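4.2 Simulated workspace

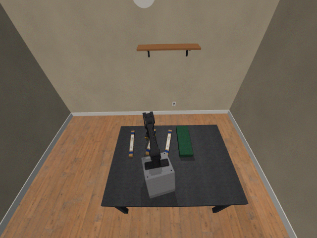
Figure 3. The simulated room with the arm, three white bars and the green block.

Training ran entirely in simulation, using the Melisley scene builder. Each episode starts with the objects placed on the table and the gripper above them. We varied the spacing and tilt of the bars between episodes, but kept the room and the table fixed - earlier trials with changing walls slowed learning and gave no gain on the test set.

The Drakatard policy was trained on 55 demonstrations per task, with 5 random seeds. An episode ended after 24 seconds or when a bar left the table. The Berisha baseline was given the same demonstrations and the same time limit. Both methods saw only the overhead view and the joint angles.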